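Pelo hand-held gripper kit, two-finger, for home and shared workshops

Jedano workshop parts / Grippers / Hand-held
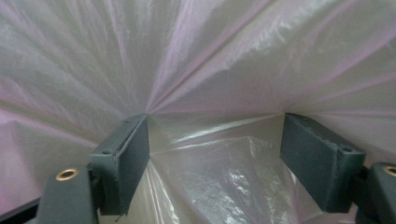
Thin plastic sheet is the material we are asked about most often, more than cups, bottles or cloth. Covers, bags, wrapping and painter's sheet all fold in ways that are hard to predict, and a gripper that holds a wooden block very well can lose a sheet in the first pull. The Pelo kit was drawn with such materials in mind. You hold it in the hand, you do the task as you want your robot arm to do it later, and the same pair of fingers can then be moved to the arm.

We are a small shop and we build this kit in the shared workshop at Skunmont, on the same benches where members build their own machines. The page is long, but please read it before ordering. Most of the returns we receive are for a wrong mount.

What is in the box

Two finger pads, flat, with beveled top edge
Two mounting arms, left and right
Hand grip with trigger, in two halves
Linkage set with pins and return spring
Camera bracket (camera is not included)
Screw bag, with spare screws
Two hex keys
Printed assembly sheet

Price for the complete kit: 189
Finger pads only, one pair: 17
Hand grip only, without fingers: 91

Shipping is added in the cart. Members of the Skunmont workshop can collect their order from the shelf by the door and do not pay it.

Opening and stroke

Full opening between the pads is 81 mm. This is measured at the top edge of the pads, with the trigger fully released and the stop screw in the outer hole. If you put the stop screw in the inner hole, the opening becomes smaller and the trigger travel becomes shorter, which some people with small hands prefer. You can change it at any time, but after the change you should record new demonstrations. The old ones will not match.

The pads stay parallel over the whole stroke. In the first version they did not, and the tips touched before the base. For thick objects this made no difference. For film and bags it was a real problem, and we spent most of one winter on the linkage to correct it.

Notes on sheet and film

We collect here what we have learned ourselves and what customers wrote to us.

A sheet should be taken where it already gathers. If it lies flat, push a small fold first with the side of one finger, then close on the fold. Trying to pinch a flat sheet from above works sometimes on cloth and very seldom on plastic.

Approach slowly. A light sheet moves with the air in front of the hand, and in the recording it looks as if it runs away from you. A person corrects this without thinking, but the arm has to learn it from what you recorded.

Close fully before you lift. Many first recordings show the hand going up while the fingers are still closing, and the arm will copy this habit faithfully.

Shiny plastic gives bright spots in the camera. Please use a soft light from the side and not a single strong lamp above the table. In our corner of the workshop we hung a piece of white cloth in front of the lamp and it was enough. Fixed exposure is better than automatic exposure for the same reason.

Clean the pads with a damp cloth before a session. Dust makes them slide on film. Do not use oil or silicone spray anywhere near them, also not on the linkage. For the pins, dry graphite is good.

Assembly

Allow one evening. The order in the printed sheet is important in two places only. The return spring must go in before the two halves of the grip are closed, and the mounting arms must be on the linkage before the pads are screwed to them. If you do it the other way, the lower screw cannot be reached with the key.

Tighten the pad screws by hand until they stop and then a quarter turn more. The threads are in plastic and they will strip if you use an electric driver. We have replaced many arms because of this. In August we changed to a longer screw, so if you order spare screws for an older kit, please tell us in the comment field.

When all is mounted, press the trigger slowly twenty times and listen. A soft click at the end is normal. A scratching sound means that one pin is not fully in.

Using it on a robot arm

The fingers and mounting arms go onto the Mangundap wrist plate, sold separately, which has the hole pattern for the most common small hobby arms. Drawings of the plate are on the download page in two formats. If your arm is not on the list, send us a drawing or a sketch with dimensions and we will tell you if it can fit. Photos alone are not enough for this.

Keep the camera at the same height and angle on the arm as it was on the hand grip. The bracket has a pin hole for this purpose. When the camera is moved even a little, the fingers appear in a different place in the picture, and the arm will start to miss by the same amount.

Wear

The pads are wear parts. They get scuffs and light spots after a short time and this does not change the grip. Replace them when the top edge becomes round, or when you can feel a step with your fingernail. Always replace both. A new pad against an old one pulls thin material to one side.

Questions we receive often

Can I print the arms myself?
Yes. The files are free for personal use. Please print them solid, lying on the side. Arms printed standing up break at the layer lines.

Is there a left-hand version?
The grip is symmetric and the trigger works for both hands.

Does it hold wet objects?
For damp objects yes. It is not made for use under water, and the spring will rust.

Is recording software included?
No. The kit is mechanical. Members of the workshop share their own scripts on the notice page, and you are welcome to use them, but we cannot give support for them.

Availability

Complete kits are in stock. Finger pads are in stock. The Mangundap wrist plate is again available in small quantity, one per customer for the moment. Orders received before noon leave the workshop on the next working day.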